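Qui sommes-nous ?

Fashola est une école privée de couture et de travail du feutre. Elle a été fondée par Nneka Olatunji, modéliste de formation, qui assurait au départ tous les cours elle-même. L'école occupe aujourd'hui deux niveaux d'un ancien entrepôt et accueille 200 élèves par an, débutants ou en reconversion.

Notre enseignement

Les cours portent sur la coupe, l'assemblage, les finitions et la réparation. Chaque élève travaille sur sa propre machine. Les groupes sont limités pour que l'enseignante puisse passer à chaque poste. Le module long, Lomora, dure 40 semaines et se termine par la présentation d'un vêtement complet. Le module court, Clideck, se suit le soir et ne demande aucune expérience.

Lettres de couleur sur tissu noir.
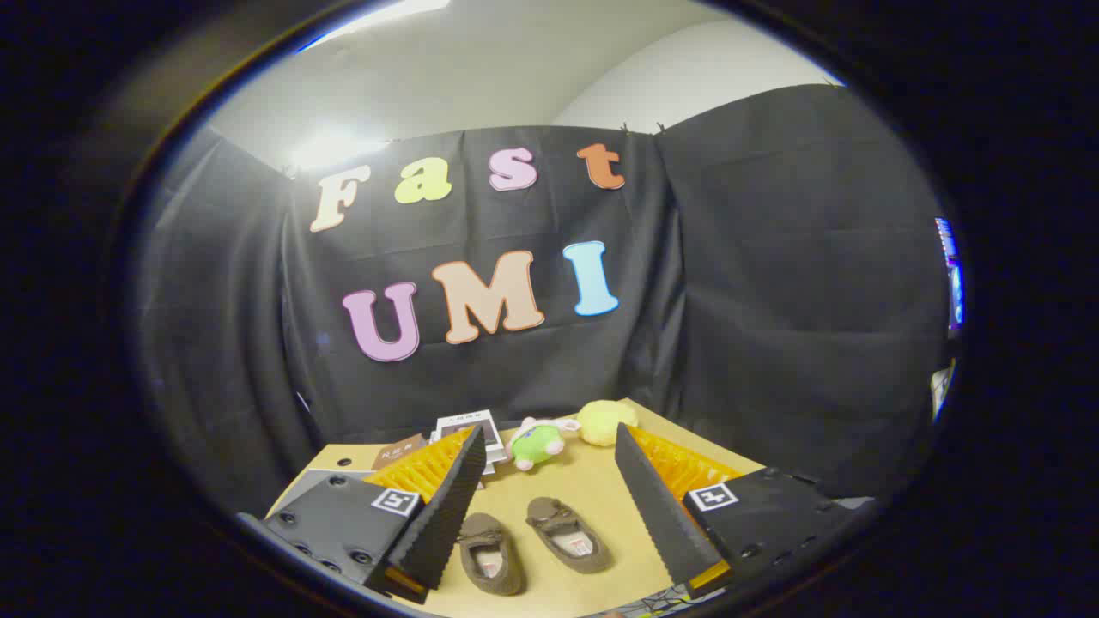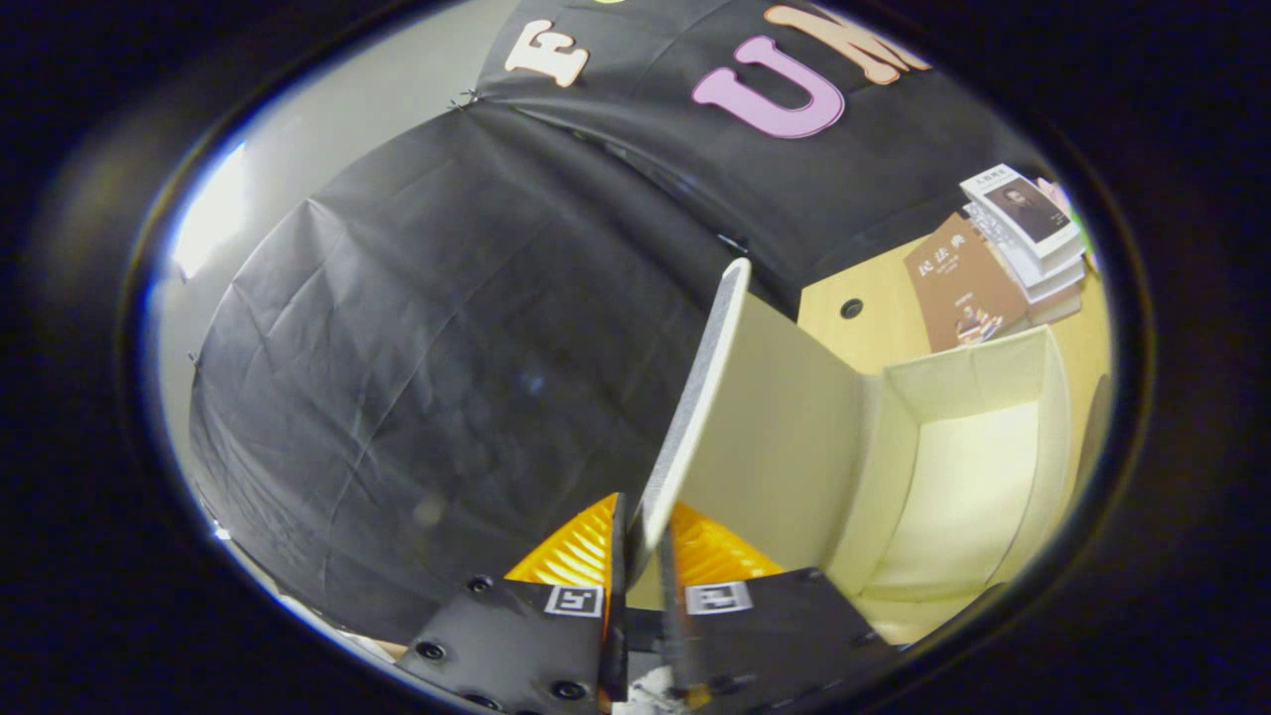

La matériauthèque

Elle réunit 1 765 échantillons de tissus, classés par fibre et par poids. Les élèves peuvent les consulter sur place aux heures d'ouverture du secrétariat. Une partie du fonds provient de Clallus, notre fournisseur de laine.

Inscriptions

Les inscriptions au module Lomora ouvrent en mars. Un entretien est prévu avec chaque candidat. Le matériel de base est fourni, sauf les ciseaux de coupe. Le paiement en plusieurs fois est possible sur demande écrite.

Page mise à jour le 16 août 2020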